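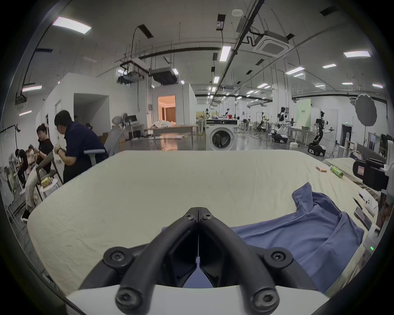
Hand-held gripper: set-up and upkeep of the finger assembly
Student project report
Hok-lam Siu
Submitted 12/6/24

1. Scope

The report covers the mechanical set-up of one hand-held gripper on the Stirthorpe bench, its routine care, and one repair carried out during the term. Software is left to the companion report by the Onstead group. The test task throughout was picking up and moving a shirt on a cloth-covered table.

2. The tool

The gripper has a white housing and two curved black fingers that close to a point. Each finger is made up of thick rounded rails held by socket-head bolts. A camera looks down the fingers from above the housing, so the fingertips sit near the middle of the view and the housing shows at the bottom. The wide lens bends straight edges near the corners. We did not correct for this when checking alignment by eye, and only compared fingertips near the centre of the view.

Our unit is number 987 in the Zelerico parts register. It came to us with a worn left finger and no service record.

3. Set-up

The steps were done in this order at the start of each session.

Wipe the rails with a dry cloth. Check every bolt with a hex key, finger tight plus a small turn. Close the fingers fully and look at the tips from the front and then in the camera view. Open and close 45 times with nothing between the fingers. Check the bolts again.

If a tip sat to one side after the second check, the bolts nearest the housing on that finger were loosened, the finger was pushed across by hand, and the bolts were tightened from the housing outward. Tightening from the tip inward gave a slight twist in the rail and was dropped after February.

The table cloth was left creased between sessions. Flattening it took time and had no effect on any of the checks in this report.

4. Fault and repair

Partway through the project the left finger began to lag behind the right when closing on fabric. With nothing in the grip the two fingers met normally. The lag was first put down to the shirt bunching under one side, so the shirt was turned and the test repeated. The left finger still lagged.

The finger was taken off the housing. Two faults were found. One bolt at the base had backed out far enough to let the rail rock, and there was lint packed around the pivot behind it. The lint was removed with tweezers and a soft brush. The bolt was cleaned and refitted with a low-strength thread locker supplied by the MacAulay store. The same was then done on the right finger, which was not yet faulty, so that both sides would have the same history.

The gripper was left overnight before use.

5. Results

After the repair we ran 200 closes on the shirt, picking at a raised fold each time. No lag was seen on either side and no bolt moved against its paint mark. Before the repair, the base bolt had needed tightening in most sessions.

One new problem came up. Thin fabric laid flat could slip into the gap between the rails of one finger. It came out by opening the fingers fully and pulling the cloth straight back. Pulling sideways marked the fabric.

6. Care schedule

Every session: dry wipe, bolt check, empty closes.
Every 2 weeks: brush out both pivots, renew any worn paint marks.
Each term: remove both fingers, inspect the rails for cracks, replace the thread locker.

7. Limits

Only one gripper was tested and only on one garment. Bolt torque was judged by feel, as the torque driver on the bench does not read low enough for bolts of this size. The next group should borrow a smaller driver and record a value for each bolt before taking anything apart. The old base bolt is in a labelled bag in the spares drawer.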